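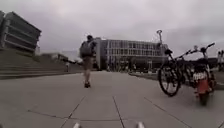 Reading one poem for a month

In May I picked one poem and read it every morning before work. The poem was Ozymandias, by Shelley. I had read it in school and remembered the two big legs in the desert and not much else. It is fourteen lines, so it takes less time than making coffee.

I got the idea from Nima Tehrani, who runs the reading group I go to. We usually do a novel every five weeks, and I had fallen behind on the last one, which ran to well over 300 pages. She said I could bring a poem to the next meeting if I would talk about it for ten minutes. I said yes before I had picked one.

The first week

For the first few days I only noticed the story. A speaker meets a traveler, the traveler describes a broken statue, and the statue has an inscription. That makes three voices stacked up, and the king is the farthest away. We hear him through the words on the pedestal, repeated by the traveler, repeated by the speaker. I had missed that completely in school. I thought the poet was the one who had gone to the desert.

On day 5 I copied the poem out by hand. I would recommend this to anyone. I found I had been reading "survive" as if it stood alone. It has an object, and the object is two lines away: the passions survive "the hand that mocked them, and the heart that fed." The hand belongs to the sculptor and the heart to the king. I had to draw an arrow in my notebook to get it straight.

The rhymes

It's a sonnet, but the rhymes don't follow either of the patterns I was taught. "Stone" goes with "frown," which is not much of a rhyme to my ear, and "appear" is matched with "despair" and "bare." The pairs run over from one part of the poem into the next, so I could never find a clean break between the first eight lines and the last six. Hernán Flores, who is also in the group, thinks the loose rhymes are there to match the broken statue. I am not sure. It may be that Shelley was writing quickly. I wrote both ideas down.

What I ended up saying

My ten minutes went mostly to "Nothing beside remains." It is a short sentence that starts in the middle of the page after all that boasting, and when I read it out loud I had to stop before going on. Ecaterina Mihăilă asked whether "beside" means "next to" or "apart from." I had taken it as "apart from" all month. She said it could be both, and we spent the rest of my time on that one word.

Hernán asked if I was tired of the poem. I was tired of the first line, a little. The last line and a half, with the sands, I still like as much as I did at the start.

I'm going to try the same thing with Dover Beach. It is a good deal longer, so I may read it in the evening.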